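Prulleo budgeting app review

I used Prulleo for 14 weeks to keep track of a credit card debt of 2,480 pounds. You type in what you owe, the interest rate and your payday, and it sets a monthly payment. Changing the payment is easy and the new end date shows straight away. It does not link to Ondthorpe accounts, so I had to enter those by hand. The reminder emails came a day late twice. The free version covers one debt only. I would use it again for a single card.

Najwa Azar

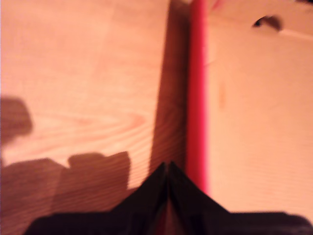
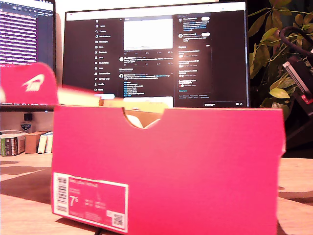

Second photo: shoebox on a desk, size 7.5 on the label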